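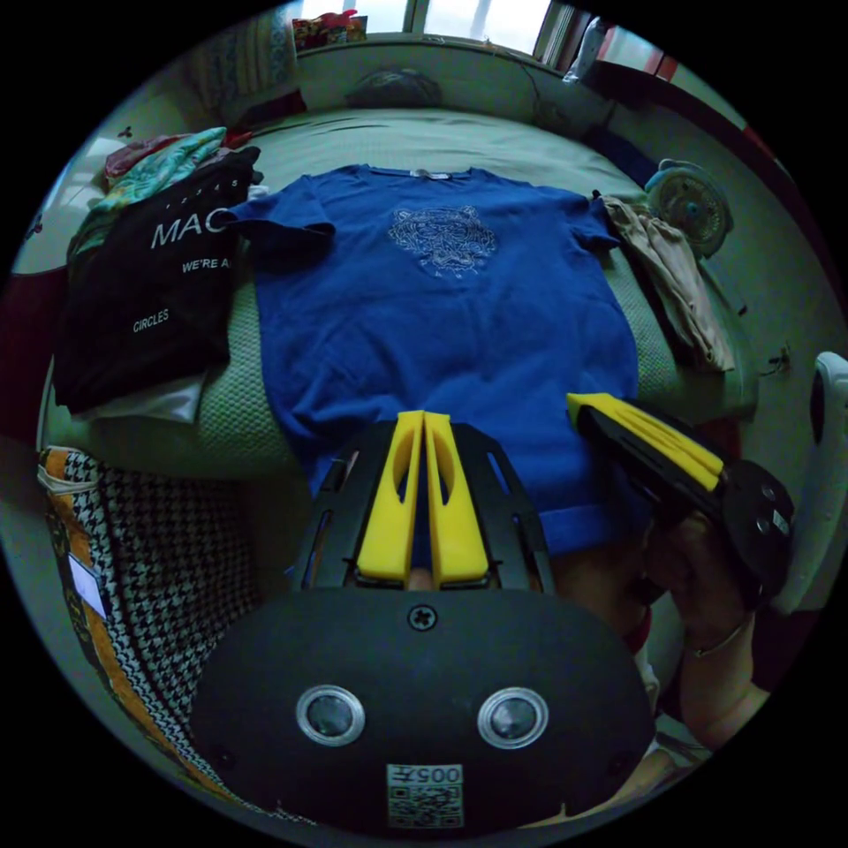
# Hand-held grippers in a shared shop: build notes

Speaker: Jeanie Kinnear. Slot is 60 minutes with questions. Keep the hardware part short, most of this group has a printer at home.

## 1. What we built (5 min)

- A pair of hand-held grippers, left and right. Yellow fingers, black lattice frame, two lenses on the body.
- Used for recording folding tasks by hand. The arm, Clindine, comes in later and replays from the recordings.
- Built in the Edwood shop on shared machines. Everything fits through the printer we already had.

## 2. Fingers

- Long paddles with oval cut-outs. The cut-outs let the paddle bend around a seam or a hem.
- First set was solid. It pinched cotton well and slid off anything with a print or embroidery on it. Say this slowly, people always ask.
- Wall thickness is the number that matters. We ended at 3 mm. Thinner walls split at the base.
- Pass the spare finger around now. Get it back before section 4.

## 3. Body and lenses

- The two lenses sit side by side on a flat face. If the face warps, calibration is lost. Print face down, leave it on the bed until cool.
- One cross-head screw between the lenses. Do not use thread lock. It will have to come out.
- Label each body with its side and a code. Ours has the number, the character for left, and a QR code. Before labels we swapped left and right in the logs and threw out a full evening.
- Lens view is very wide and bends hard at the edges. Straight bed edges come out curved. Correct for it before measuring anything.

## 4. Recording with a T-shirt

- Lay the shirt flat, collar away from you. Fingers closed at the start of every take.
- Leave the other clothes and bags on the bed. Takes from a bare bench at Edwood did not carry over to a bedroom.
- Thread work on the chest makes a stiff patch. Grip the sleeve or the hem and stay off it.
- Daylight from a window behind the bed changes exposure between takes. Note the time in the log.
- We have about 200 usable takes. Do not promise more.

## 5. What failed

- Stastex filament for the lattice: too brittle at the strut joints. Fine for the body.
- The Mäkelä spring in the trigger was too strong for long sessions. Replaced with a softer one, wrist pain stopped.
- Replay on Clindine drops the second sleeve more often than the first. Cause not found. Ask the room.

## 6. Questions

- Cost: give the parts list, no total. Prices moved again.
- Files: available after the February meeting, once the trigger drawing is fixed.
- If someone asks about socks, say we have not tried.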